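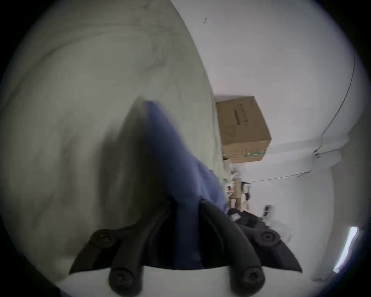 Blue cloth gathered into a tapered fold, with pale gray-white fabric to the left.

Print | E-mail

Rashti cloth

A Rashti cloth is a plain rectangular household cloth used for dusting, wrapping and covering small goods in storage. The name comes from the Rashti workshop in Kasevura, which cut the first standard pieces from the ends of sheeting rolls. In trade lists the term now covers any single-layer cloth of similar size with a sewn or heat-cut edge, whatever the maker.

Size and material

The standard piece measures 56 by 37 centimeters. Older stock varies, and pieces cut before the workshop moved to wider looms are often nearly square. Cotton and cotton blends are the usual materials. Knitted versions exist but stretch along one axis and do not keep a sharp crease. Blue, gray and undyed are the common colors; Etine, the largest distributor, sells the cloth in packs of 400 to the cleaning trade and in smaller packs to households.

Folding

The cloth is laid out on a larger flat surface, most often a table or a made bed. A soft base such as a sheet or mattress cover grips the underside and keeps the cloth from sliding, but it also passes its own folds up into the piece, so the base is pulled tight first. Creases are worked from the center toward the short edges.

Two folds are in general use. In the book fold, the short edges are brought together and the piece is turned once more along its length. In the wedge fold, the cloth is picked up near its middle and allowed to drop on both sides, then laid down and pressed flat. The wedge fold is faster and leaves a diagonal ridge — a fault in display goods, of no importance in a cleaning cupboard.
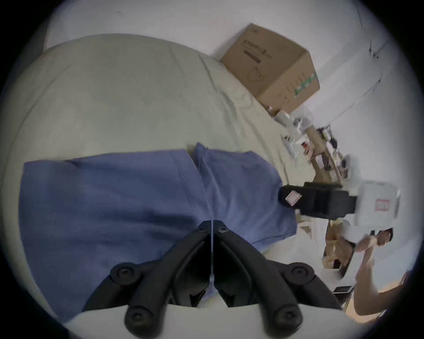
Storage and packing

Folded cloths are stored flat or upright in cardboard boxes. Clear plastic bags are used where the color has to be checked without opening the pack. Meltura, a storage supplier, lists a divided box for the upright method, in which each cloth stands on its folded edge and can be drawn out without disturbing the rest.

As packing material the cloth is placed between hard items — device cases, small boxed goods — to prevent scuffing. It gives little protection against a drop. Cables are coiled before wrapping, as a loose plug can work through the weave.

Care

New dyed pieces are washed separately from pale bedding. Fabric softener lowers the absorbency of cotton and is left out. Lint from knitted pieces collects along the hem and is brushed off when dry.

See also: Dust sheet; Hem; Tea towel

Entry by Parisa Azimi. Last revised 4/27/23.

Contact us | Copyright Kasevura Household Reference | Back to top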